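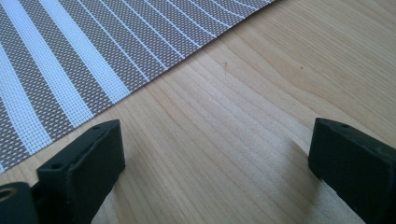
3.2 Mats, stripes and the bare table

We came to placemats late in the study, and they quickly became our favorite part of it. The first round of home visits had been planned around plates and cutlery, with the table itself treated as a backdrop. By the end of July we had rewritten the visit sheet so that the mat came first, and the remaining households were asked where they keep their mats, who puts them out, and what happens when one has gone missing.

Of the 28 households in Skirkilley that took part, 11 used mats at every sit-down meal. The others brought them out for guests, for soup, or only for the children. Several people told us they liked their table too much to hide it, and then in the same breath that they liked it too much to leave it uncovered! This pull in two directions came up so often that we gave it its own code in the interview notes (T4, "show and cover"), and it turned out to be the richest code in the whole set.

Figure 3 shows a typical pairing from the woven group: a striped mat in grayish taupe-brown and white, lying at a diagonal on a pale wooden table. Two features matter for our argument. The first is that the stripes vary in width, from broad creamy bands to thin lines. The second is the contrast between the two surfaces. The weave is a tight, regular grid, while the wood grain runs in long, loose curves. Participants who preferred woven mats over solid ones often spoke about this contrast, though few had words for it. One called the wood "the slow part" and the mat "the busy part," and we have borrowed her terms ever since.

Figure 3. Striped woven placemat on a light wooden table. The mat's edge shows slight fraying.

The angle of the mat deserves a note of its own. We had expected mats to be set square to the table edge, as they are in every etiquette book we consulted, and at the start of a meal most of them were. By the time the plates were cleared, very few still were. Mats drift. They turn with the plate, they get pushed by an elbow, they follow a child who is reaching for the bread. Bodnár's earlier work on tablecloths (Szabolcs Bodnár, unpublished notes, 18 February 2006) describes the same thing for napkins and calls it "wander," a lovely word that we adopt here. In our meal diaries, which hold 1056 entries in all, wander was recorded far more often for light woven mats than for cork or felt ones.

Fraying was the other surprise. We had filed it under wear and damage, and assumed that a frayed mat was a mat on its way out. The households saw it quite differently. A little fraying along the border was read as a sign that the thing was woven, and two families showed us, with real pride, mats whose edges had gone soft over many years. What did lead to a mat being thrown away was curling at the corners, because a glass set down on a curled corner will tip. For the three mat types we lent out (Punik, Hemmin and Dredent, named after the pattern sheets they were cut from), curling was the reason given for almost every early return.

Stripes also seem to do some quiet work at the table. In homes with striped mats, people lined up their forks and knives with the nearest band, usually without noticing until we mentioned it. When the bands were wide this was easy. Where they narrowed, the cutlery tended to be set down more loosely, sometimes across the lines. We did not design the study to test this, and the numbers are too small to lean on, but we would love to see someone take it up with a proper set of mats that differ only in band width.

Section 3.3 turns to storage, where the same mats behave very differently once they are stacked in a drawer.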